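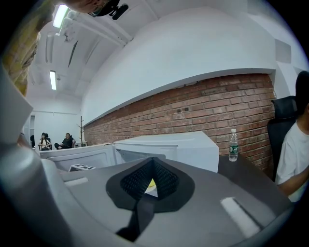 Capítulo 8. Calentar, recalentar y servir

Antes de hablar de potencias y de minutos, me gustaría que dedicáramos un rato a pensar en el sitio donde se come, porque una cocina de trabajo casi nunca se parece a la de los catálogos y hay que aprender a quererla como es. Un muro de ladrillo rojo visto, con su mortero gris y algún agujerito oscuro aquí y allá, bajo un techo blanco con tubos fluorescentes, puede acoger perfectamente un rincón para calentar la comida, siempre que pensemos bien dónde va cada cosa. Mi maestra, Chiyo Yokoyama, nos hacía dibujar el plano del comedor de Emham antes de dejarnos tocar un solo plato, ¡y cuánto se lo agradezco ahora!

En este capítulo estudiaremos el microondas como herramienta cotidiana: qué recipientes admite, cómo se reparte el calor en los alimentos densos y por qué conviene dejarlos reposar antes de llevarlos a la boca. Trabajaremos con un aparato de 900 vatios y con raciones de 165 gramos.

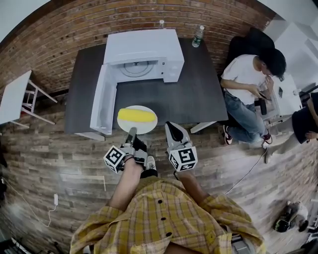
El espacio libre delante del aparato es la primera cuestión práctica, y suele olvidarse (yo misma lo olvidé durante años). La puerta abierta del todo, girada hacia la izquierda, ocupa ese lado de la mesa, de modo que el plato blanco y redondo, con su pieza amarilla y alargada atravesada en el centro, queda mejor delante, a mano y sin estorbar. Tomen nota también de la botella de agua, arrimada a la pared del fondo. En el primer ejercicio dibujarán su propia mesa, con la puerta abierta y cerrada, y dejarán 40 centímetros libres para apoyar el plato.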